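**Storage baskets in the shared playrooms**

10 July 2020

Residents of Moulin House and Kerkeck House will be aware that the shared playrooms were closed for part of May while the floors were cleaned and the cupboards emptied. Both rooms are now back in use under the revised booking arrangements. The Residents' Office has taken the opportunity to change the way in which toys are stored, and this item sets out what has been done and what is asked of families using the rooms.

The old plastic crates have been withdrawn. Several had split along the base, and the lids no longer matched. The stock of toys was sorted at the same time, and 611 items were kept. Broken toys, incomplete jigsaws and games without instructions were disposed of. Soft toys in sound condition were washed and returned to the rooms. Toys which had plainly been left behind by visiting children were set aside and are being held at the Moulin House reception desk, where they may be claimed on any weekday morning.

The crates have been replaced by fabric baskets, supplied by Suka. There are 13 in all, divided between the two playrooms according to the size of the room. They stand directly on the carpet, where younger children can reach into them without help. Those intended for soft toys have a white lining, and parents are asked to look inside from time to time and to report any marks to the office so that the basket can be taken out and cleaned.

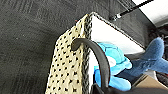
*A fabric basket with a dotted outer panel and dark braided rim, with a light turquoise-blue plush toy inside.*

The following arrangements apply in both rooms.

- Soft toys go in the baskets nearest the window. Wooden bricks, vehicles and train track go in those along the opposite wall.
- Books are to be returned to the shelves and should not be placed in the baskets, as the corners of board books have already begun to pull at the stitching.
- Baskets should be lifted from underneath. They should not be dragged across the carpet or carried by the rim.
- Food and drink, including sealed cartons, must be kept away from the baskets at all times.
- Children should not sit or stand in the baskets.

Families are asked to allow the last few minutes of each booking for tidying. The room should be left with the floor clear and every toy back in a basket, so that the cleaning staff can vacuum between sessions. In the fortnight after the rooms reopened the floor was too often left covered, and on two occasions the following booking began late. The office would prefer not to shorten the length of sessions and hopes that a little care will make this unnecessary.

A number of residents have asked whether toys may be donated. Donations of soft toys cannot be accepted at present. Offers of books, puzzles and construction sets are welcome, provided that they are complete and can be wiped clean. Items should be handed in at reception and not left in the playrooms, where they cannot be checked before use.

The cost of the baskets was met from the furnishings budget, and no addition will be made to the service charge. The remaining sum has been used to buy new floor cushions from Fitska for the reading corner at Kerkeck House. Delivery has been delayed, and the corner will remain without cushions until they arrive. The low table in that corner may be used in the meantime.

The withdrawn crates that were still usable have been moved to the garden store at Moulin House. Residents with an allotment plot may take up to 2 per household, on application to the office. The old toy cupboard in the Kerkeck playroom stays locked for the present and is being used for cleaning materials.

Comments on the new arrangements may be left in the book at either reception desk. Bookings for both playrooms continue to be taken by telephone on extension 63.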